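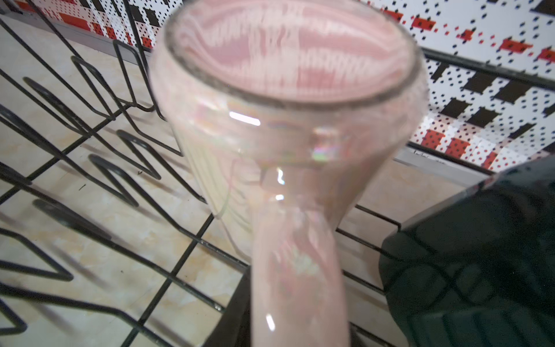
Wadetti Household Glass Survey – Data Card

Overview
The Wadetti survey records how glassware is bought, kept and discarded in private homes in Vultatstead and Wurley. It was prepared by the Kokkinos Institute for use in teaching and in local waste planning. This release replaces the pilot tables issued in May.

Collection
Paper forms were sent to 2,000 addresses, and 1,078 usable forms were returned. Each form was completed by one adult on behalf of the household. Forms with no entry for the number of residents were set aside and are not part of this release.

Contents
households.csv – one row per household, 15 columns
items.csv – one row per reported item, 13 columns
codes.txt – value labels for both tables

The two tables are joined on hh_id. Missing values are left blank. The code 99 means that the respondent chose "do not know" and should not be treated as missing.

Known limitations
Age of item is self-reported and tends to cluster on round numbers. Apartments in Wurley are under-represented, and no weights are supplied. The categories "decorative" and "storage" overlap in the Vultatstead forms – users comparing the two towns should merge them.

Privacy
Street names and free-text comments have been removed. Users may not attempt to identify any household.

Terms and contact
The data may be used for non-commercial purposes with attribution to the Institute. Corrections should be addressed to Nikola Janevski, data steward, quoting the table name and hh_id.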